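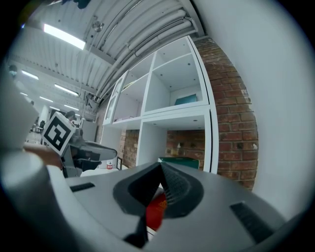

Section 3. Running the Hand-Held Gripper Demo on an Open Day

Read this section before the doors open. Once visitors are in, you will not get another chance.

3.1 Setting up

1. Give yourself 40 minutes. You will want 17 of them for finding the charger.
2. Check that the marker cube is tight on its mount. If it wobbles, the tracking wobbles, and so does your credibility.
3. Wipe the rubber finger pads with a damp cloth and let them dry. Fingerprints and cookie grease both end up between the ridges.
4. Start Uibo on the demo laptop and load the Drakow task list. Close your email. The laptop is connected to the big screen.
5. Squeeze and release each gripper fully, then press Calibrate.

Note: If calibration fails with error 113, a marker is covered. Move your hand lower on the grip and try again.

3.2 Handing over to a visitor

1. Show one slow pick yourself. Fast picks impress people for a moment and then they copy you.
2. Pass over one gripper at a time, grip first.
3. Ask the visitor to move one small box from one shelf compartment to another.
4. Press Record when they start and Stop when they put the box down. Applause is optional and is not recorded.

Caution: Keep fingers out of the gap between the pads. Children will test this instruction, and so will their parents.

Caution: Do not let visitors pick up drinks, phones or each other's glasses. Shafiq Uddin approved the first of these in June and has asked that it not be repeated.

3.3 Common questions

"Where is the robot?" The visitor is doing the robot's job for now. Cundus arms learn from the recordings later.

"Is it going to take my job?" Refer to the Hurko desk, where there are leaflets.

3.4 Packing up

1. Press Save before you close Uibo. It does not ask.
2. Put the grippers back in the case with the pads closed.
3. Return the boxes to the shelves and sign the demo sheet.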